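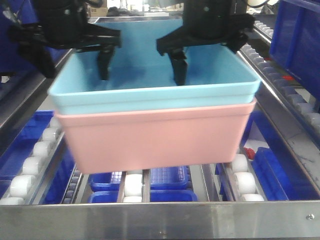 Materials Handling Automation
Unit 5 Handout: Appraising a Two-Arm Tote Handling Kit

Prepared by Glenys Howells for students in the second-year program

Purpose of this handout

These notes support the February seminar on equipment appraisal. The product under review is the Harries two-arm handling kit, supplied by Grendesico for use at existing roller flow racks. Students should read the notes together with the supplier's data sheet and bring both to the laboratory session.

5.1 What is offered

The kit comprises two arms, a pair of grippers with long straight fingers, a controller and the Nevus task software. It is sold as a retrofit. The purchaser keeps the present racking and totes, and the supplier surveys the station before quoting. Installation and one day of operator training are included in the price; guarding is not.

5.2 Gripping from the inside

Most tote grippers close on the outer walls or hook beneath the rim. The Harries fingers enter the open container and spread apart until they bear on the inside of the walls. The method suits crowded racks, where neighbouring bins leave little clearance along the outside. It also places particular demands on the container:

Walls must be stiff enough to take outward pressure without bowing.
The interior must be empty, or loaded so that the fingers have a clear path down.
Surface finish matters. A smooth, matte plastic wall offers less friction than a ribbed one.

Nested containers require separate consideration. When one tote sits snugly inside another, the fingers touch only the inner one. The outer tote is carried by the fit between the two, and the gripper has no direct hold on it. Whether the pair travels together or separates depends on the taper of the walls, the load and the acceleration of the arms. The data sheet does not address this case, and students should treat the omission as a finding.

5.3 Trial at Flokemside

The department's appraisal was carried out at the Flokemside teaching laboratory. Of 932 attempted transfers, 872 were completed without operator assistance. The remaining transfers were logged by fault code, and 13 of them were attributed to nested totes separating during the lift.

5.4 Preparation for the seminar

Write a recommendation to a distribution centre moving 2,000 totes per shift. Set out the conditions under which you would accept the kit — including any restriction on nested containers — and identify two further tests you would require before purchase. Submissions should be typed and labelled with your student number.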